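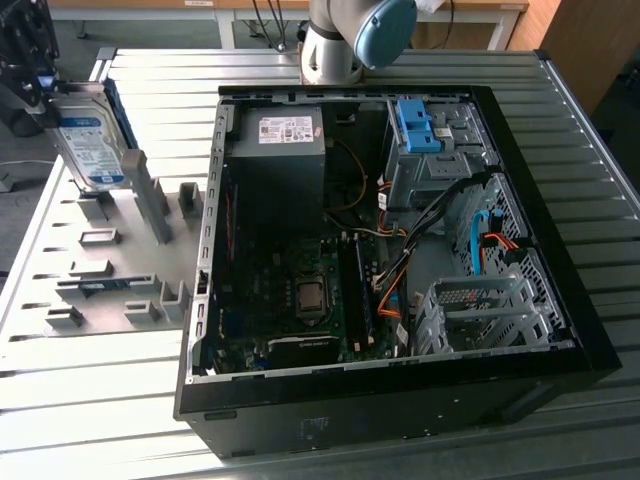 Fixed cam, 3.5-inch drive in the gripper at the fixture plate.

December 2020
Arlindo Camargo
2 comments · 0 shares

Taltness notebook, drive cell. Total after the second block is 319 kept episodes for the drive task. 31 rejected, all tagged in Plimport with a reason code. The rejects stay on disk under a separate prefix. Please don't delete them, the failure classifier wants them later.

Episode format unchanged from the last entry: fixed cam, wrist cam, joint positions, gripper width command, gripper width measured. Each episode starts with the arm at the home pose and ends when the operator hits the pedal. I have stopped trimming the idle time at the front. The trimming script was also eating the first few millimeters of approach on fast operators, and the loader can drop static steps on its own.

Breakdown of the rejects: mostly clock drift between the two camera streams (first block, before I restarted the sync daemon), then operator aborts, then a handful where the pedal was pressed early. The early-pedal ones look fine on video and are useless for training. The policy would learn to stop a centimeter short.

Grasp width. Commanded width was set from the bare drive at first, which is wrong for a drive in its carrier. Two presets now, selected per episode and written to the header. Anyone replaying older episodes should check the header version before trusting that field.
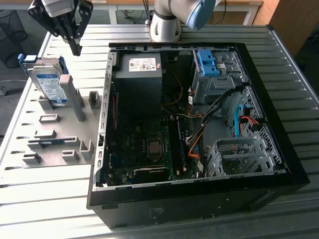 Reset variation is still the weak part of this set. If every episode starts from an identical fixture, we get a policy that plays back a path and never looks at the part. Mohammadi asked for this in the last review and they were right. What we have now is small offsets in case position, plus whatever the operator leaves behind at reset. The silver drive sitting with a slight lean in its holder, white label out, is a start state I want kept. Do not straighten it. The policy has to cope with a few degrees there, and if the lean is always corrected before recording we will only find out at evaluation. Same goes for cables in the case. Leave them where they fall unless one is across the drive cage opening.

Lighting: blinds stay at one setting within a block, change between blocks. Write the setting in the block header. I forgot for block one.

Wrist cam exposure was on auto through the first block. Locked it at 4000 microseconds for the second. Auto was hunting whenever the window came into view and the carrier rail edges went soft at the moment of contact, the one moment we need them. I have not decided if block one gets mixed in as is or with a brightness augmentation on the other half to match. Will train both ways and compare.
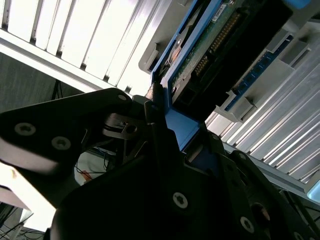 Wrist cam, fingertip on the end of the blue carrier. Window at upper left.

Frames of this kind are the ones to label for contact. Labelers from Pralow have been marking contact at the first frame where the tip overlaps the carrier in the wrist view, and overlap alone is too early from this angle. Use the measured gripper width trace to confirm. If the trace is flat, move the label later. Guide text updated in the repo.

Open items:
Re-run hand-eye calibration before the next block. Last one is from March.
Add block ID to the Plimport export, currently only in the folder name.
Memory module task: fixture slots are on the plate already, no episodes until the drive set trains.
Spare pedal.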